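Section 4. Loading the Card Wallet and Setting Up the Supply Shelf
Brellcombe Visitor Desk Guide

4.1 Loading and removing cards

1. Place the wallet on a flat table and open it fully.
2. Turn the pages to the pocket required. Cards are filed by number, beginning at 1359.
3. Hold the card by its two faces, near the lower portion, and lift it straight up.
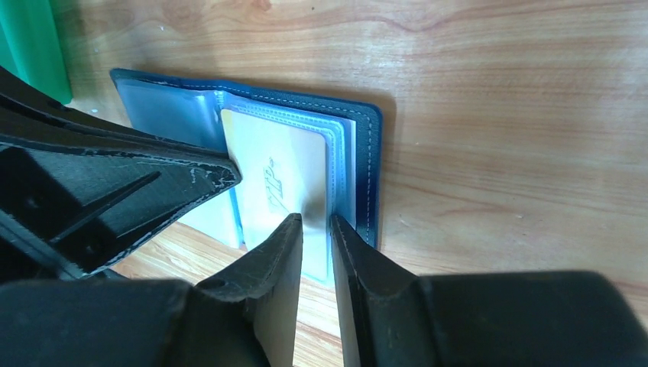 Figure 4-1. Card partly raised from its pocket.

4. Record the card number in the Grollow register before issue.
5. Return the card to the same pocket at the close of the day.

CAUTION: Do not bend the plastic sleeves back against the cover. Split sleeves must be reported to the Bouchard office.

Note: Each wallet is issued with 20 cards. One is reserved for the desk, leaving 19 for visitors.

4.2 Supply shelf and bins

1. Stand the shelf unit on a level floor with the open front facing the user.
2. Set the three bins beside the unit.
3. Sort returned packets into the bins before restocking the shelf.
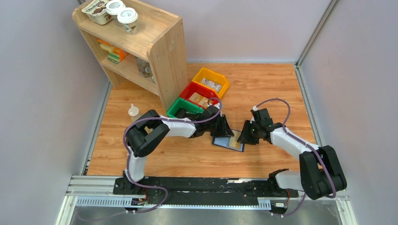
Restocking is carried out once a week from the Elo storeroom, which holds some 160 packets at the start of each month. Items in daily use are to be kept within easy reach. Lidded cups belong on the flat top of the unit, packaged goods on the middle shelf, and the glass jar in the lower compartment. The yellow and red bins may each hold packets while sorting is under way. Both must be emptied before the desk closes.

CAUTION: Do not stack bins on top of the shelf unit.

Revised 07/11/2021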